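Jurnora Hand-Crank Pasta Roller: Two Years In

I bought the Jurnora roller for my sister and then kept it (she got a cookbook, she's fine). That was in May, two years back, and it has been clamped to the end of my counter nearly every weekend since. I love this thing!

If you've never used one, you feed a flattened lump of dough through a pair of rollers, fold it, feed it again, and keep narrowing the gap until you can just about read through the sheet. On cheaper machines the crank gets heavy on the second or third pass and then skips. The Jurnora doesn't skip. Metal gears drive the rollers, and the handle turns with the same easy weight whether I'm on the widest setting or the narrowest.

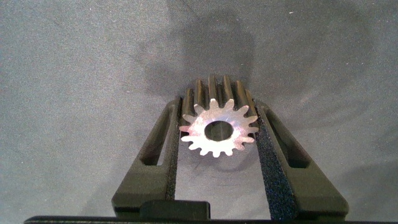 My old roller, a Rarnis, had plastic ones inside and lasted five months before the handle started spinning with nothing happening at the other end. I do a fairly stiff egg dough, a lot of yolk and not much water, so I'm hard on these machines.

The clamp deserves a mention too. It opens wide enough for my butcher block, which the Rarnis never did, and the rubber pad hasn't marked the wood. I still put a folded dish towel under the back feet on humid days, when the whole machine likes to creep.

Cleaning is the part people worry about. You can't run it under the faucet. I let the scraps dry overnight, then go over the rollers with a dry pastry brush and tap the whole thing upside down over the sink. Every few months a drop of food-safe mineral oil goes on each end of the rollers.
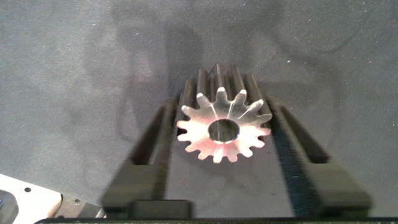 Can I roll whole wheat dough in it?
I do it often, but the dough needs a longer rest than white flour, a full hour in plastic wrap, and I stop two settings short of the thinnest or the edges tear.

The cutter attachment is my one gripe. Fettuccine comes out beautifully, long clean ribbons that drop right onto the tray. The thin side is fussier, and if the sheet is even slightly tacky you get a sort of pleated curtain that has to be pulled apart by hand. Dust with semolina, more than you think, and let the sheets sit out for ten minutes first. 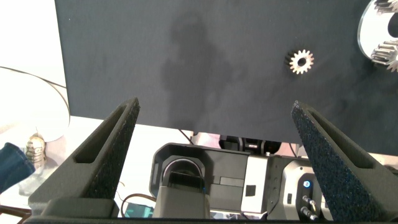
Theophilus Ackah, who taught the Saturday class where I learned all this, prefers the Asante with the motor. It's quick, and it frees up a hand, but I like cranking! My kids fight over the handle, and I'd miss the slow bit where the dough goes from shaggy to silky. I'd buy the Jurnora again tomorrow.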